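The mending corner: what I've learned about stitches this April

I've had a needle in my hand most evenings lately, and for once it hasn't been for a pair of jeans. Regular readers will know I keep a bit of space in this newsletter for whatever I'm sewing, and this time it's sutures. Yes, the skin kind! I signed up for the suturing basics evenings at Stulness back in the summer (I was on the waitlist for ages) and I've now done 6 of the 7 sessions, so I reckon I'm allowed to bang on about it.

If you sew at home, forget most of what your fingers know. The needle is curved, you never hold it in your hand, and the thread doesn't run along in one long cheerful line. Each stitch is its own little job. In one side, out the other, tie it, snip it, start again. I kept wanting to run a whole row the way I would on a hem, and I got told off for it twice in the first hour.

The thread took me a while too. I'd been practising at home with a spool of polyester from my sewing box, and it's a completely different animal from suture thread, which has a mind of its own and wants to spring back into whatever coil it came out of the packet in. Black is the one to start with, by the way. You can find your tail ends against pale skin or a pale practice pad, and you'll be very glad of that when you've got a loop flopping about and no idea which end is which. 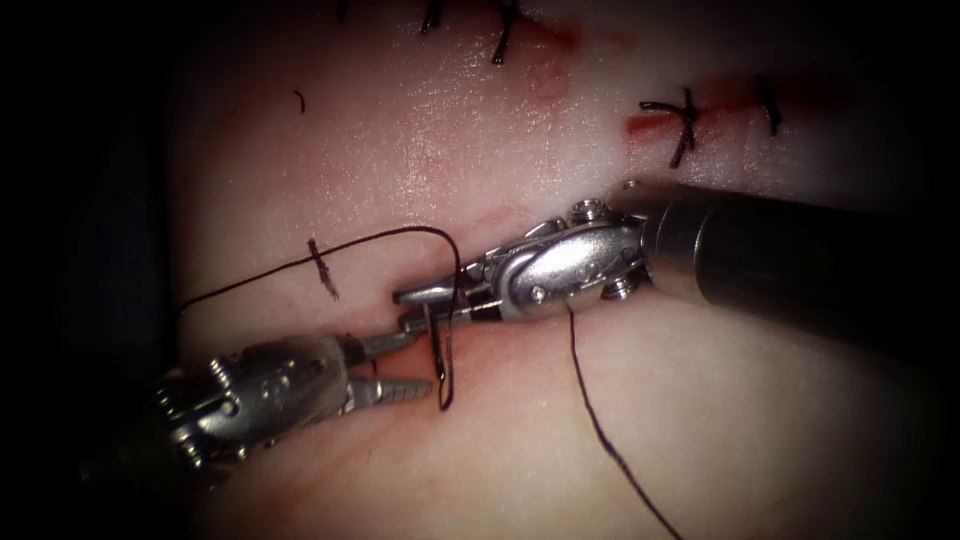 Needle, black thread and a pair of open jaws. Mind the loop!

The loop is where I come unstuck every time. You wrap the thread around the jaws of your holder, reach through, grab the short end and pull it back so the knot lies flat. Sounds easy, doesn't it? My trick at the moment is to leave the short tail really short, 3 centimetres or so, and park it somewhere I can see it before I start wrapping. If the tail's too long you end up dragging metres of thread through after it and the whole thing turns into a bird's nest. Ask me how I know.

The other thing I had to unlearn was pulling tight. In dressmaking a loose stitch is a sloppy stitch, but with skin you only want the edges to meet and sit there comfortably. Haul on it and they pucker up like a badly gathered sleeve. I've got a whole practice pad at home that looks like a scrunched-up doona cover.

A few of you have written in asking about gear. I bought the Lerodik beginner's pad, which has held up well (I flip it over when one side gets too chewed to use), and I keep my bits in an old Cliseck biscuit tin with a magnet in the lid for the needles. Please do the magnet thing, especially if you walk around in socks. Used needles go in a proper sharps container, never the kitchen bin.

Last session is Saturday, and it's corners and curved cuts, so wish me luck. Back to cushion covers next issue, and I still owe you the zip instructions.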